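From: Kirstin Jardine
To: Plimombridge Residents list
Subject: Re: Laundry room – hours, charges and the smell

Vivek Shakya wrote:

> Hello all,
>
> Three things from the last meeting, for those who couldn't come.
>
> 1. The laundry room will now shut at 10 at night. The flats at the
> back of Fatwood House have put up with the spin cycle long enough.
>
> 2. A wash goes up by 20p from March. The drying cabinet stays
> as it is.
>
> 3. There is a smell. We have had the drain looked at and the drain is
> fine. If anyone has a theory, please share it with the list and not
> with me on the stairs.
>
> Vivek

Thank you, Vivek. I was at the meeting, and I think you've been very fair to it. You left out the forty minutes on bicycles, for which I'm sure we are all grateful.

On point 1, I'm in favour, though I'd ask what "shut" means. Does it mean the door is locked at 10, or that the last wash has to be finished by 10? I ask as a person who once put a load of towels in at quarter to nine, went up for a cup of tea and woke at six with a crick in the neck. Under a locked door those towels would have had to stay put until morning. They did anyway, but through my own idleness, and I feel there's a difference.

My suggestion is no new washes after half past eight, and the door locked at 10. The cotton programme is the long one. Anybody who starts it at half past eight and isn't back by ten deserves whatever state their pillowcases are in.

On point 2, I have no quarrel with the 20p. I do have a quarrel with the coin box, which has refused every 20p I have offered it since the autumn. If the new price depends on that slot, we shall all be washing our clothes in the sink. Could Ajayi be asked to look at it when they next come about the lift? They fitted it, after all, and they did say to ring if there was any trouble.

On point 3, I have a theory, and I'm afraid you are all in it.
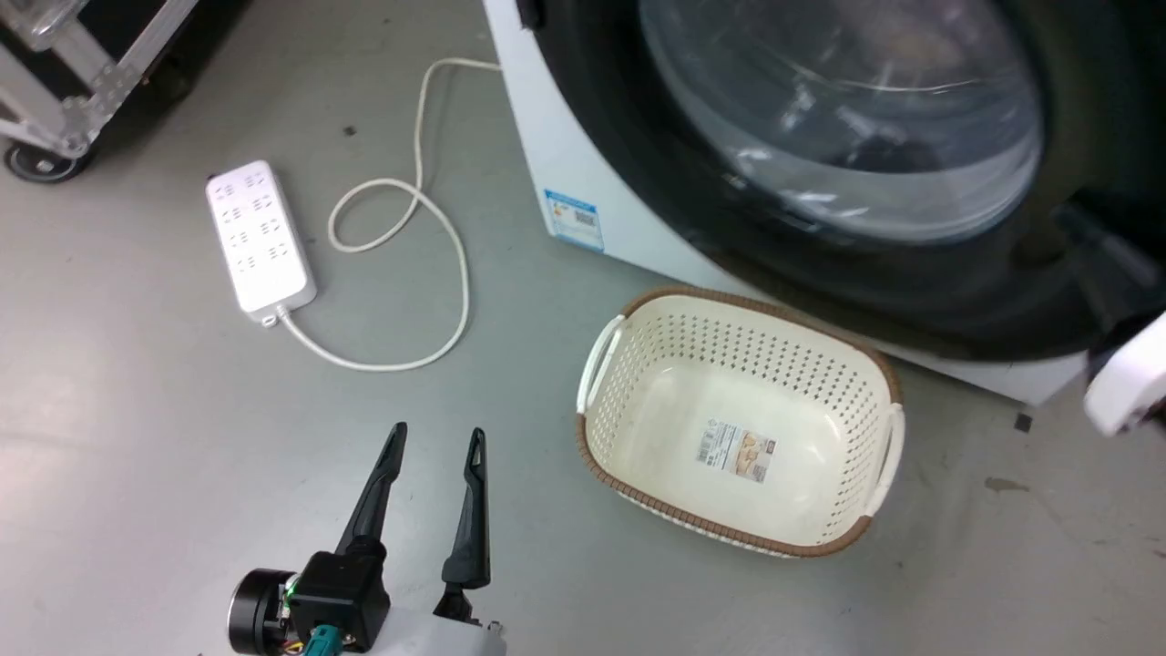 Front-loader with the door shut.

A closed door on a front-loader keeps the damp in very nicely. The water left in the drum and in the folds of the rubber seal has nowhere to go, and after a few days of that you get a smell like a tent that was put away in a hurry. Then somebody decides the drain must be at fault and we pay a man to shine a torch down it.

I had the same thing at my last place. The landlord there replaced a hose, then a different hose, then told us it was the river. What cured it was a neighbour on the ground floor who began going in after everyone else and opening the door. She didn't mention it to a soul for months. I only found out because I thought she was stealing socks and hid behind the boiler cupboard to catch her at it. We became quite good friends in the end.

So, as a start, could we please all leave the door open after the last wash of the day? I mean properly open. A finger's width satisfies the conscience but doesn't do much for the drum.

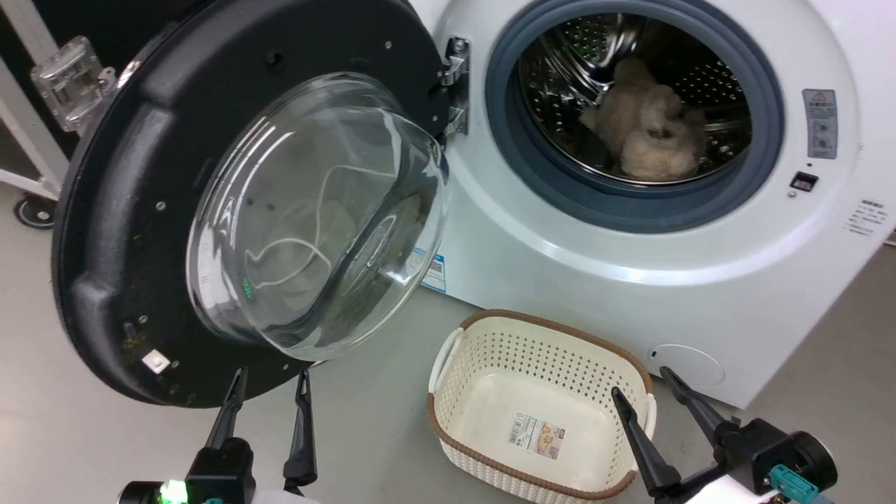
The next thing is the drawer. I pulled out the powder drawer at my sister's in Nustwood last year and I won't say what was growing at the back, as some of you will be reading this over breakfast. It comes right out on most machines if you press down on the little tab. Hot water, an old toothbrush, ten minutes. Don't use your own toothbrush, and if you must, don't put it back.

Then there is the matter of how much powder we use. I have seen people in this building pour it in like gravel. More powder doesn't make things cleaner. It leaves a sort of paste in the pipes, which sits there going off. We have soft water in Plimombridge and you can get by on the smallest measure on the packet, possibly less. I appreciate that the packet feels otherwise, but the packet has something to sell.

And we all wash too cool. I do it too, I've seen the electricity bill. But a machine that never does a hot wash will go sour however well it is treated. Once a month it wants running empty on its hottest setting. I'd be happy to take the first turn and somebody else can have the next. A sheet of paper on the back of the door with names on it would do. The last one was for the window cleaning and got three signatures, one of which was a drawing of a cat, so I'm not expecting miracles.

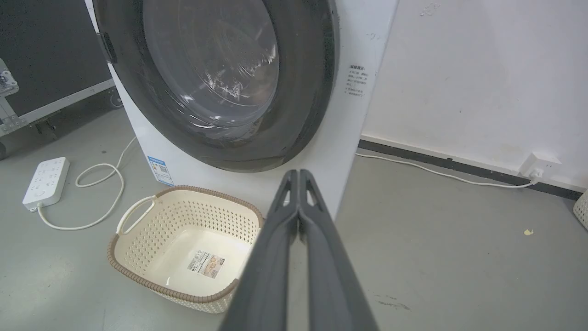

Which brings me to the thing I wanted to raise at the meeting and didn't, owing to the bicycles. Who is meant to be wiping the seal? The old house rules had it down for "the last user", and as far as I can tell the last user is a person none of us has ever met. We are all, in our own accounts, the second to last. I would rather it said "every user". It takes a moment with a dry cloth and you sometimes find money. I have made 13 pence this winter, plus a collar stud.

I'd also ask people to check pockets for tissues. I won't name the flat, but one of you has a cold and I have been wearing the evidence on a navy jumper.

If none of this works by the spring, I'll withdraw the theory and we can go back to blaming the drain. I'd still sooner try it first, before we spend any more of the repairs fund on men with torches.

One last item. There is a grey sock on the radiator downstairs. It has a hole in the heel and has been there since before Christmas. If it's yours, please come and get it, or at least let me know so I can stop feeling responsible for it.

Kirstin
(second floor, the door with the draught)

--
You are receiving this because you are on the Plimombridge Residents list.
To leave the list, write to Vivek. He would like you to use the list address for everything else.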